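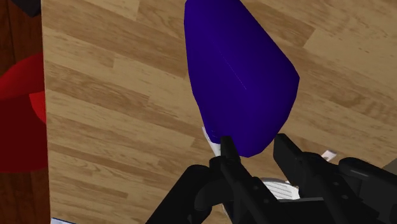
Ein kleines g, das mir den Schlaf raubt

Angefangen hat es mit einer Speisekarte. Ich saß mit Mali Vaughan beim Mittagessen, sie erzählte gerade von ihrem Umzug, und ich hörte nicht mehr zu, weil im Wort »Gemüsegratin« zwei verschiedene g standen. Das große war in Ordnung, aber weiter unten bei den Beilagen hatte das kleine g plötzlich zwei Stockwerke, also oben ein Kringel und unten noch einer, mit diesem winzigen Öhrchen rechts. In den Hauptgerichten war es das einfache g mit dem Haken gewesen. Mali hat dann sehr laut »Hallo?« gesagt.

Man muss dazu wissen, dass Mali Schriften zeichnet. Beruflich! Sie hat in ihrem Leben vermutlich mehr kleine g gezeichnet als ich Steuererklärungen verschoben habe, und trotzdem war ihr die Speisekarte völlig egal. »Ich bin in der Mittagspause«, sagte sie. Am Ende hat sie mich aber doch mit in ihre Werkstatt genommen, und dort habe ich dann den halben Januar verbracht, jedenfalls fühlt es sich im Rückblick so an.

Drei Schnitte und ein Sorgenkind

Ihre aktuelle Schrift heißt Catumwood, eine Serifenschrift für lange Texte, mit kräftigen Füßen und ziemlich knappen Oberlängen. Daneben gibt es die Skullero, eine fette Plakatschrift, die sie vor Jahren für ein Festival gezeichnet hat und die sich bis heute besser verkauft als alles andere (worüber sie nicht nur glücklich ist). Die Catumwood dagegen liegt seit einer Ewigkeit in der Schublade, wird herausgeholt, angeschaut, wieder weggelegt. Und raten Sie mal, woran es hängt.

Am g, natürlich. Das zweistöckige g ist unter den Kleinbuchstaben der Angeber. Es hat oben eine Schale, darunter eine Verbindung, dann die untere Schlaufe und eben dieses Ohr, und all das soll zwischen zwei anständige, ruhige Nachbarn passen, ohne dass es aussieht wie eine Brezel im Fahrstuhl. Mali hat mir den Ordner mit den Versuchen gezeigt. 249 Stück! Ich habe sie gefragt, ob man den Unterschied zwischen Nummer 30 und Nummer 31 sehen könne, und sie hat mich angeschaut, als hätte ich nach dem Unterschied zwischen ihren Kindern gefragt.

Dann hat sie mir zwei Ausdrucke hingelegt. Derselbe Absatz, zweimal gesetzt, zwei verschiedene g. Und jetzt kommt das Verrückte: Im einzelnen Wort sah ich gar nichts. Aber wenn ich die Augen ein bisschen zusammenkniff, hatte der eine Absatz dunkle Flecken, überall da, wo ein g saß. Der andere war gleichmäßig grau. Setzer nennen das den Grauwert, und seit ich das weiß, kneife ich in jeder Buchhandlung die Augen zusammen und werde komisch angesehen.

Was 400 eigentlich bedeutet

Weil ich schon einmal da war, wollte ich endlich etwas wissen, das mich seit meinem ersten Computer beschäftigt: warum die normale Strichstärke einer Schrift die Zahl 400 trägt. 400 ist normal, 700 ist fett, dazwischen liegt der Rest, so kennt man es von jeder Webseite. Ich hatte mir vorgestellt, dass irgendwo jemand mit dem Lineal nachmisst. Tut aber keiner. Die Zahl ist eine Verabredung, und was bei der einen Schrift 400 heißt, kann bei der nächsten deutlich dünner oder dicker ausfallen.

Richtig lustig wird es bei variablen Schriften, da lässt sich die Stärke stufenlos verschieben. Mali hatte einen Kunden, das Designbüro Prakik, das für eine Broschüre ausdrücklich 399 haben wollte. Einen Hauch leichter, bitte. Sie hat die Datei geschickt, alle waren begeistert, und ich habe die beiden Fassungen eine Viertelstunde lang gegen das Fenster gehalten, übereinander, nebeneinander, einmal auch auf dem Kopf. Ich sage es, wie es ist — ich sah nichts. Mali sagt, sie auch nicht. Die Broschüre war trotzdem sehr schön.

Llewellyn will ein anderes L

Vom dritten Fall erzählt sie am liebsten. Llewellyn, eine kleine Papierhandlung mit eigenem Briefpapier, brauchte einen Schriftzug, und wer den Namen einmal hinschreibt, versteht das Elend sofort. Ein großes L und dann lauter kleine l, 4 davon, und in vielen serifenlosen Schriften ist das einfach ein Gartenzaun mit ein paar e dazwischen. Mali hat den kleinen l unten einen Schwung nach rechts gegeben, jedem einen etwas anderen, und die Paare enger zusammengerückt. Auf dem Papier wirkt das ganz locker, fast wie schnell mit der Feder hingeschrieben. Gedauert hat es einen ganzen Frühling.

Ich habe dann zu Hause selbst ein l gezeichnet. Einen Strich also, oben eine Fahne, unten ein Füßchen. Es kippt. Ich weiß nicht, warum es kippt, ich habe ein Lineal benutzt! Mali meinte am Telefon, genau das sei der Fehler, das Auge wolle es ein wenig anders haben als das Lineal, und ich solle den Fuß rechts etwas länger ziehen. Jetzt kippt es nach links.

Die Catumwood soll im Herbst erscheinen, wenn das g mitspielt. Der Wirt mit der Speisekarte hat übrigens inzwischen neu drucken lassen, durchgehend mit einstöckigem g. Dafür steht beim Nachtisch der Preis jetzt in einer ganz anderen Schrift, und das Gratin ist von der Karte verschwunden.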